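The Day the Left Arm Wouldn't Let Go

May 25, 2022

I should say up front that I went to Hawthorne to write a cheerful story. A small outfit called Fluslow had a two-armed robot learning to put little plastic parts together, and my editor wanted something light for the back pages. What I got was a morning of watching four grown-ups argue about a cable (and I loved every minute of it).

The robot goes by Estby, after the road the shop is on. It works at a plain pale table with a yellow bin and a couple of colored trays, and it takes small white pieces and passes them from one hand to the other. That's the whole job! Constanza Lagos, who runs the floor, told me a toddler could do it by lunchtime. Estby has been at it since October.

The trouble had started two days before I showed up. Estby had a part in its left gripper, the right one came over to take it, and the left just didn't open. The right pulled. The left held on. Then both arms leaned into it, harder and harder, until the part snapped and a piece of it went flying past Renato Arancibia's ear. He was wearing safety glasses, thank goodness, but he was standing closer than the rules say he should, and he knows it, and he had to write that down in the incident report in his own words. 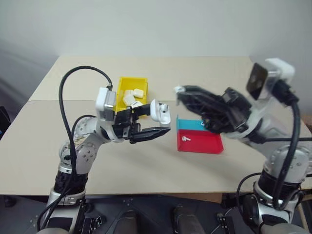 Why didn't the robot just stop when the two arms started pulling against each other?

The force limit was set separately for each arm, and neither arm reached its own limit before the plastic gave out. The software had no rule for a case where both hands were gripping the same thing.

Siu-fong Ko wrote that software, and she was very good about it. She sat me down with a doughnut and pulled up the log, which is a long gray list of numbers that she reads the way I read a menu. The command to open had gone out on time. She was sure of that. What came back from the left gripper was nothing at all for 72 milliseconds, then a little burst of garbage, then nothing again. And while it waited for an answer, the gripper did what it was built to do when it loses touch, and that's hold on tight.

You can see the sense in it. If you're carrying something heavy and the phone goes dead, you don't drop the load on somebody's foot. But the right arm had no idea any of this was going on, so it carried on with its half of the plan like a dance partner who hasn't heard the music quit.

So, the cable. Darlene Sutherland had her money on the cable from the start. She's been fixing machines for 22 years, most of them at a bottling plant, and she says anything that bends all day will quit on you sooner or later. She wiggled the connector at the left wrist while Siu-fong watched the log, and on the third wiggle up came the garbage. There was a cheer! I may have joined in. 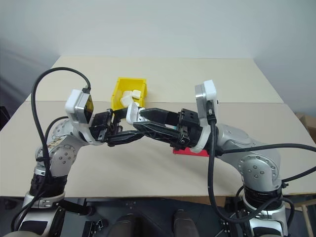 A new cable costs less than my lunch did, so that part got sorted out before noon. The rest was harder. Renato wanted the force limit cut way down on both sides. Siu-fong said if you do that, the grippers let go of everything and you spend the day picking parts up off the floor. They went back and forth on it through two pots of coffee, and I stopped taking notes for a while because they were both talking at once.

What they settled on is a handshake. The right arm now can't pull until the left has reported that it's open, and if no report comes, both arms freeze where they are and a buzzer goes off. It's a horrible buzzer. They also moved the tape line on the floor back and put up a clear screen to go across the front during test runs, and Renato gets teased every time he walks up to it.

Before I left, they pulled the plug on the left gripper on purpose, over and over, to see what would happen. They had 200 of those tests on the list. I stayed for the first batch, and each time the arms froze and the buzzer went and Darlene yelled "Good!" from across the shop.

Constanza won't let the handoffs run without a person at the stop button until the whole list is done and she's read the results herself. She figured that would take them into next week. I've asked her to send me a note when they finish, and she said she would, if her ears have stopped ringing by then.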